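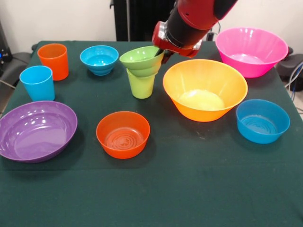

Kalumach Teacher Workload Diary

Version 4, released 29 April 2024

Contents

This release holds diary entries from classroom teachers in the Insaurralde school district, grades 3 through 6. Each entry covers one working day and records when the teacher started, when they stopped, and what they spent time on outside of lessons. There are 2,000 entries in total.

The diary was kept on paper forms and typed up afterward. Josefina Farías designed the form and did most of the typing. She taught fourth grade before moving to the district office.

Files

entries.csv: one row per teacher per day
schools.csv: one row per school, with enrollment band and bus schedule type
codes.txt: activity codes and what they cover
form.pdf: the blank paper form, both sides

Columns in entries.csv

entry_id: unique, never reused between versions
teacher_id: random, does not match any district number
school_id: joins to schools.csv
grade: 3, 4, 5 or 6. Teachers with a combined class are listed under the lower grade.
start, stop: local time, 24-hour clock
prep_min: planning and setting up the room
grading_min: grading and report cards
family_min: calls, notes and meetings with parents
duty_min: lunch, recess, bus line
home_min: any of the above done after leaving the building
note: free text, often blank

Minutes were written by hand and most teachers rounded to the nearest 5. We left them as written. If start or stop is missing, the cell is empty. A zero in a minutes column means the teacher wrote zero.

Coding

There are 9 activity codes. Codes 1 to 7 are the same as in version 3. Code 8 (covering another teacher's class) used to be part of code 5 and was split out after several teachers asked where to put it. Code 9 is "other" and should be read together with the note.

Anything that could identify a child or a parent was removed from the notes and replaced with [removed]. Names of coworkers were handled the same way. Two schools are small enough that a grade has only one teacher, so grade is blank for those rows.

Known problems

Entries from March are thin. Report cards were due and many forms came back half filled in or not at all, so grading time for that month is probably too low.

home_min was added to the form late. Rows from version 1 have it empty.

Teachers who took part chose to do so. Long-term substitutes are included, day-to-day substitutes are not. First-year teachers are underrepresented.

Please don't use the file to compare individual schools. The groups are too small.

Changes since version 3

Duplicate rows from the Plondus campus removed
Stop times after midnight now carry the date of the day worked
schools.csv: bus schedule type corrected for Flosamska Elementary
codes.txt rewritten in plainer language

Use

Free for research and teaching. Credit the Kalumach Teacher Workload Diary and give the version number. Corrections should include the entry_id and go to Josefina Farías at the district office.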